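Zwei Monate Packplatz mit Greifdaten

16.06.2022

Seit April läuft bei uns im Versand die Vorbereitung für die automatische Beutelstation. Lieferant der Zelle ist Rastent, die Steuerung kommt von Isach, die Anbindung an unser Lagersystem macht Flemport selbst, also meine Abteilung. Geplante Inbetriebnahme ist September. Ich schreibe hier auf, was sich bis jetzt an der Arbeit geändert hat, denn in den Projektberichten steht dazu wenig.

Am alten Packplatz kamen die Aufträge als Papierliste. Eine Person nahm die Ware, öffnete den Beutel, packte ein, verschloss, klebte das Etikett. Die Reihenfolge legte sie selbst fest. Heute gibt das System die Reihenfolge vor, und die Hälfte der Schicht wird mit dem Handgreifer gearbeitet, damit die Bewegungen als Trainingsdaten vorliegen. Bis Ende Mai waren es 1.348 verwertbare Durchgänge.

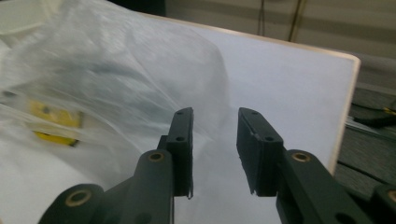 Die größte Umstellung betrifft das Tempo. Mit zwei Händen denkt man beim Beutel nicht nach: Daumen und Zeigefinger reiben die Folie auseinander, der Rest folgt. Mit dem Greifer muss man die Folie anfahren, schließen, anheben und prüfen, ob eine oder beide Lagen gefasst sind. Durchscheinende weiße Folie macht das nicht leichter, vor einer weißen Platte sieht man die Kante schlecht. Dazu kommt der Verschleiß. An der Spitze der linken Backe ist das Material ausgefranst, und mit einer solchen Kante würde ich dünne Folie nicht mehr greifen wollen. Die Wechselintervalle für die Backen standen in keinem Angebot. Wir haben sie nachträglich in den Wartungsplan aufgenommen, zuständig ist der Packplatz.

Damit bin ich bei der Verteilung der Aufgaben. Vorher gab es am Packplatz eine Tätigkeit mit einer Entgeltgruppe. Jetzt gibt es packen, aufzeichnen, Aufzeichnungen sichten und Backen tauschen. Die letzten drei sind in keiner Stellenbeschreibung enthalten und werden trotzdem von denselben Leuten erledigt. Der Betriebsrat hat das angemerkt, die Personalabteilung prüft. Stand heute gibt es kein Ergebnis.

Zur Sichtung: Von den ersten Serien haben wir 39 Prozent verworfen, meistens wegen doppelt gefasster Folie oder weil die Aufnahme zu früh beendet wurde. Bei den Tragebeuteln liegt der zuverlässigste Griffpunkt nach Einschätzung der Packerinnen am gerafften Teil unterhalb des Griffausschnitts. 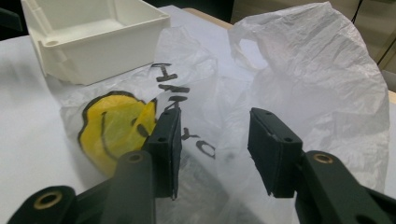 Diese Einschätzung fehlte im Lastenheft vollständig. Dort stand als Griffpunkt die Beutelmitte, vermutlich aus einer Zeichnung übernommen. Rastent hat die Vorgabe inzwischen geändert. Für mich ist das der brauchbarste Einzelpunkt der ganzen Vorbereitung, und er kam aus einer Frühstückspause.

Offen ist, was nach der Inbetriebnahme mit den Plätzen passiert. Zugesagt ist, dass keine Stelle wegfällt. Die Nachtschicht soll aber auf 2 Personen reduziert werden, der Rest wechselt in die Tagschicht und verliert die Zuschläge. Ich halte es für falsch, das unter "keine Auswirkungen" zu führen.

Nächster Schritt ist der Probelauf mit den Behältern von Rusu. Die haben eine andere Wandhöhe als unsere bisherigen, die Anfahrhöhe muss also neu eingestellt werden. Messwerte trage ich nach.

Kontakt | Impressum | © 2022 | Nach oben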